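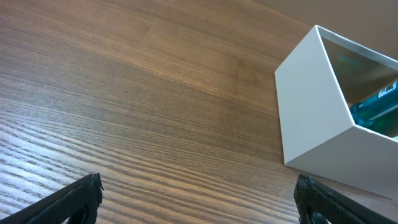 White ring on a veneer table, and now a sticky patch

Posted by pluda_9 in Furniture & Floors

I put a hot casserole dish on a folded towel on my table, having decided that a towel was basically a trivet. There is now a cloudy white ring the size of the dish. I then rubbed it with Brinine polish, which left the ring alone and added a sticky patch beside it. The table is veneer, medium brown, secondhand, and I paid 25 dollars for it in December. Can I fix this without sanding? I've been told I'll go straight through.

mengalside
Don't sand it. You will go straight through, and then you'll own a ring and a hole.

White means moisture in the finish, and that's the good kind of ring. Black would mean it got into the wood. Get the polish off first with a barely damp cloth and one drop of dish soap, then dry it right away. Leave the table alone overnight.

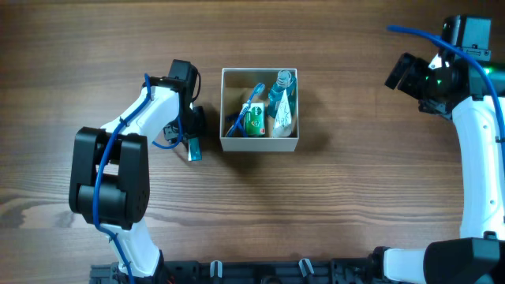

Next day, lay a clean cotton T-shirt over the ring and go over it with a dry iron on low, a few seconds at a time. Lift and look every time. I know, heat is how you got here – it works anyway, on most lacquers. No steam. Stop if the finish goes soft.

Dramureo
Mayonnaise. Leave it on for an hour and wipe. Worked on my aunt's sideboard, which did smell like lunch for a while.

old_shellac261
Mayo is just oil with ambitions, but it won't hurt. Before the iron, put a dab of rubbing alcohol somewhere hidden. If the finish gets tacky, it's shellac, and you should keep the iron well away from it. And buy a trivet. They cost less than the table, even your table.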